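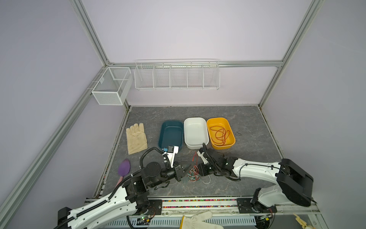
Opening: the drawer everybody has (slide 1, take it slow)

Good morning, and thank you for coming in on a Friday before a long weekend. My name is Anneliese Sperling, and I work at Gevby, in Plilville, where we spend our days asking machines to do the sort of thing your grandmother did while talking on the phone. Let people settle. Ask who has a drawer at home full of cords. Wait for the hands, because there are always hands.

Then say the question out loud, since it's the title of the talk: can a machine tidy up yet? My answer is "a little, on a good day," and I would like to spend our time together on what a good day means.

The bench (slide 2)

Explain the job in plain words. There are wires in a tangle on the table and trays behind them, one white and one yellow among others. Two arms, one on each side. The job we set ourselves is to pull the tangle apart and put each color where it belongs. A child of 5 would understand it right away and then lose interest, and I can't say I blame the child.

Now the hard part. A mug stays a mug when you pick it up. A wire changes its whole shape the moment you touch it, and it takes its neighbors along – anyone who has taken down holiday lights knows the feeling. The software we use for planning, which we call Radu, has to look again after every little tug. Magdy Bensaid wrote most of it, and he will be at the back of the room if you want the real answers (point to Magdy, he hates this).

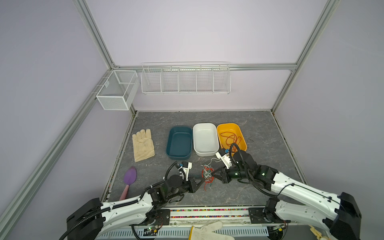 And looking again costs time. A person working on a knot keeps both hands moving and hardly glances down. Radu looks, thinks, moves, looks again. On our last long run we tried the job 77 times, and we called 8 of those good enough to show a customer. Pause here and let them laugh if they want to. I remember when the number was 2, so I'm rather fond of 8.

If there's time, tell the story about the shop in November: the owner who wanted the whole parts counter sorted by spring, and how we talked for an hour and ended up agreeing that his nephew should keep the job for now. He was very nice about it and still sends us his odd bits of cable in the mail.

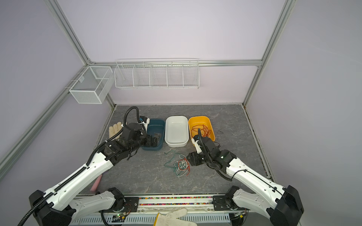

HOUSEHOLD CHORES

Move on to the home, where people's hopes are highest. Go gently. A shop bench stays more or less the way you left it, and a kitchen doesn't. Laundry has the same trouble as wires, only bigger and softer. Dishes are kinder, though a wet glass is still nobody's friend.

Mention Flevlow, our next project, which is about putting things away in baskets and on shelves. Don't promise a date! Magdy made me write that down.

Questions. Somebody will ask about price, and the answer is that we don't sell one yet. Coffee is in the hall afterward, and please do bring me your worst cords.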